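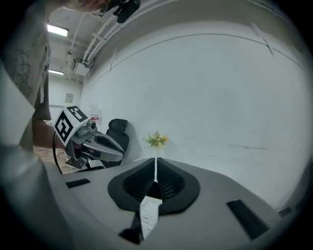
Lotgate to close its custodial wallet service and return balances to customers

Lotgate, the digital currency exchange, has confirmed that it will close its custodial wallet service and return all balances to account holders. Customers have until the end of May to choose how they wish to receive their holdings. The exchange itself will remain open, and buying and selling will continue under the present terms.

The decision was announced in a notice to customers signed by the chief executive, Detlef Diekmann. It ends a service that has been offered since the company first opened to the public and which, according to the notice, is now used by a small share of account holders. Most customers already move their coins to a wallet of their own after purchase, and the cost of storing the remainder has risen each year.

"We were asked to look after these coins and we intend to hand them back in good order," Mr Diekmann said. "The work of running an exchange and the work of running a vault have grown apart, and we have decided to keep to the first."

Under the arrangements set out in the notice, customers may choose between three forms of return. Holdings may be sent to a wallet address supplied by the customer, transferred to an account with the storage firm Borel, or sold at the market rate and paid out in pounds to the bank account on record. Lotgate will meet the network fee for the first transfer made by each customer. Any later transfers will be charged at the usual rate.

Customers who choose a wallet of their own will be asked to confirm the address by sending a small test payment. The full balance will be released within 6 working days of a successful test. Transfers to Borel will be made in batches and are expected to take up to 8 working days, as each account must be matched against identity records held by both firms.

Borel has agreed to accept former Lotgate customers without a joining charge. Storage will be free for the first 60 days, after which its standard monthly fee will apply. Nayeli Quintero, head of client accounts at Borel, said that customers would receive the full terms in writing before any transfer took place, and that no coins would be moved without a signed agreement.

"Some of these customers have not signed in for a long time and will need to renew their papers," she said. "We would ask them to begin early - the checks are simple, but they do take time when a name or address has changed."

Balances worth less than £150 may be paid out in pounds without the sale fee. Larger balances that are sold will be subject to the ordinary fee shown on the customer's account page. Lotgate has advised customers to consider their tax position before choosing a sale and has said that it cannot give individual advice on the matter.

Accounts for which no choice has been made by the deadline will not be sold. The coins will instead be moved to a separate holding account, managed by the trustee firm Chala, where they will remain in the customer's name. Wondimu Beyene, who will oversee the account for Chala, said that claims would be accepted by post or through an online form, and that proof of identity would be required in every case.

The closure has been met with some concern among longer-standing users. Wubit Assefa, who edits the trade newsletter Cillirov, said that the terms were fair but that the notice period was short for people who had bought coins years ago and given them little thought since.

"Many of them have never held a private key," she said. "They will be choosing between three options that each carry a different kind of risk, and the guidance they have been sent covers only two pages."

Lotgate has since said that a longer guide will be placed on its website, with separate sections on setting up a wallet, storing a recovery phrase and recognising false messages. Amanuel Derese, the company's head of security, warned that fraudulent emails using the Lotgate name were likely to appear during the closure period. The company will not ask for a recovery phrase, a password or a payment to release funds, and customers who receive such a request should report it through the support page.

The telephone helpline will be open from 8am on working days until the closure is complete. Statements showing each customer's final balance and the details of its transfer will be available to download from the account page.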